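Spring Walks at Wimdale

We went up to Wimdale in April, before the crowds, and oh, the quiet of it! You climb through 2000 feet of pine and birch, stopping every little while for breath (I stop more than most), and then the whole valley opens up with the lake at the bottom.
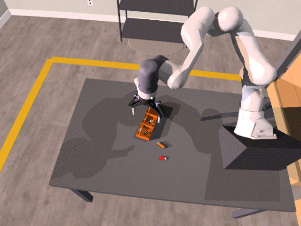
Getting to Lolwood

Take the Cillska road and park by the D'Souza farm stand, where the trail starts. It's 2 miles to the hide, mostly flat, and the herons were already nesting.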